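Back on the word count wagon

30/11/2018

Last day of November and I'm typing this fast, dinner is late already. I said I'd write 1,000 words a day on the Livance novel. Did not happen. Some days 116 words and a lot of staring at the fridge. One day 3,974, no idea where that came from, couldn't feel my neck after.

Still. More than October. More than the whole summer if you count the stuff I cut.
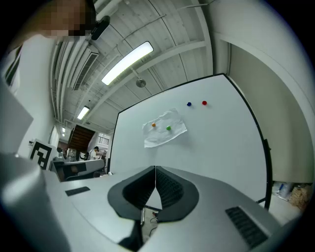
Do you need to plan a whole novel before you start?

Depends how much you hate rewriting. I had a first chapter and a last line and nothing between, and chapter six has now been three diffrent chapters. Next time I'd want at least a page of notes.

The plot, for those who asked: Pimen is a river town, Livance is the town upstream that keeps shutting the water off. That's it. There was a wedding in there but it slowed everything down so it's gone. Kept the cake. Someone had to eat it at the wake.
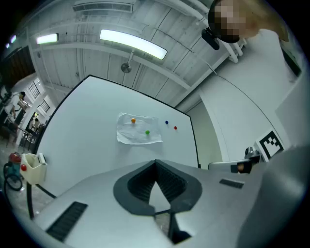 3 min read (less if you skip the moaning)

Things that helped. Phone in the other room. Writing the talky bits first, just the dialog, no "he said", and filling in later. Stopping in the middle of a sentence so tomorrow had a way in.

Things that didnt. Music with words. Reading yesterday's pages before starting, because then I fix commas for an hour and go to bed. Also the fancy Egger notebook, too nice, I'm scared of it.

Plan for the next bit is 3,000 words a week, weekends off. Smaller. Will post the Nisaslow chapter when it stops being embarassing. Ok, pasta's boiling over, gotta go.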